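Praying aloud in a small group

vferreira
Our house group has started to pray aloud, one after another in a circle. English is my third language and I lose my words. May I just say "pass"?

semdijk
Of course. In our group at Pircombe we squeeze the next person's hand and it goes on. I did this from October until spring.
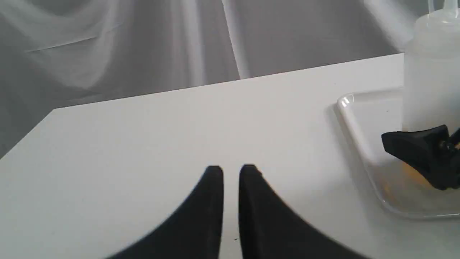
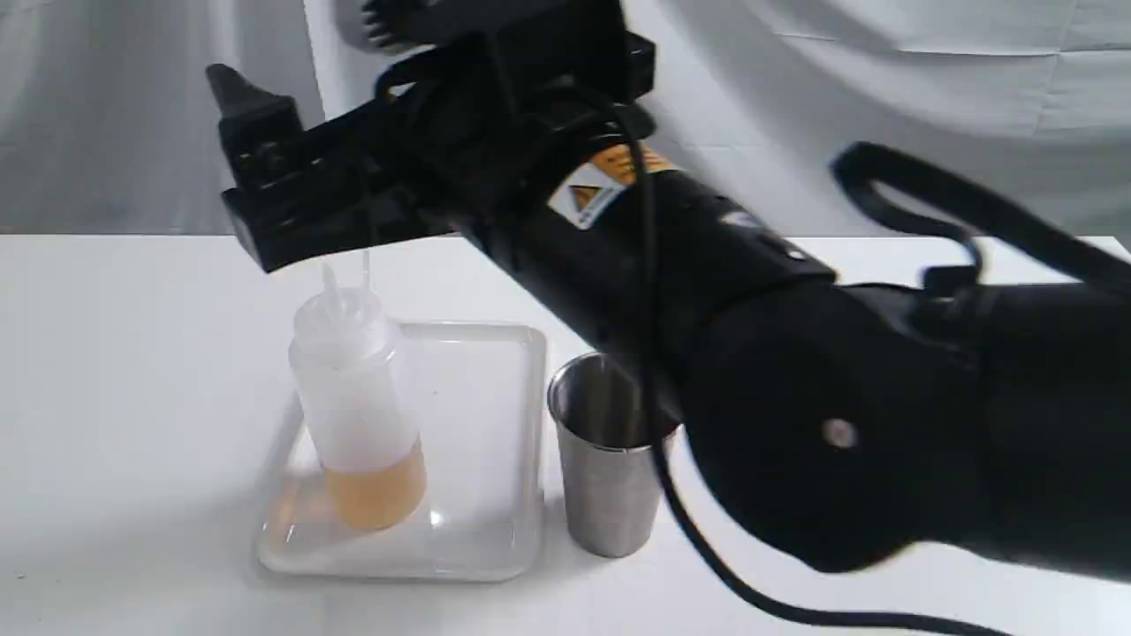
The leader never asked me why, and I was thankful for that.

Yaneth S.
I see it differently. If you always pass, it becomes harder every week. Write one sentence at home and read it - God does not mark our grammar.

vferreira
Reading feels a little false to me.

Yaneth S.
The Psalms are written down also.

semdijk
Yes, but please do not push her. I needed those months.

kw_poon
Could you pray in your own language? We had over 30 people and two did so. Everybody said amen.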